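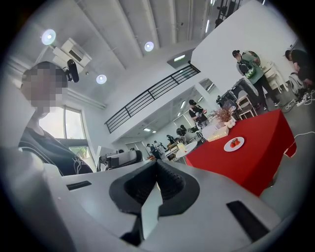
A tall window lets daylight into the room.

Most reading programs for five- and six-year-olds start with letter names. Kukix, a set of sound games now used in 167 kindergarten classrooms, leaves the letters in the box for the first month.

Children begin with their ears. A teacher says "sun" slowly and the class pushes one button forward for each sound they hear. When most of the group can do that with three-sound words, the letter tiles come out and take the place of the buttons.

The games come from Prarkix, a small publisher that used to sell only spelling workbooks. Its first version had 425 word cards. Teachers at Olteanu Elementary, where the set was tried for two years, said that was far too many to sort and store, and that words like "vat" and "cog" meant nothing to the children. The current box holds 204 cards, each with a picture on the back.

A session takes 15 minutes and is meant for groups of four or five. At Olteanu it runs at 9:30, straight after attendance, while the rest of the class draws or looks at books. Children who already read take part too, usually with the longer words.

Parents have had mixed feelings. Some wanted to see worksheets come home in August and got a page of rhyming games for the car instead. The school now sends a short letter before classes start explaining when the letters will appear.

The set costs less than a year of workbooks, but the buttons go missing. Several teachers have switched to dried beans. Prarkix plans a second box, called Skuvex, covering blends such as "st" and "fl," and is still deciding how many cards to put in it.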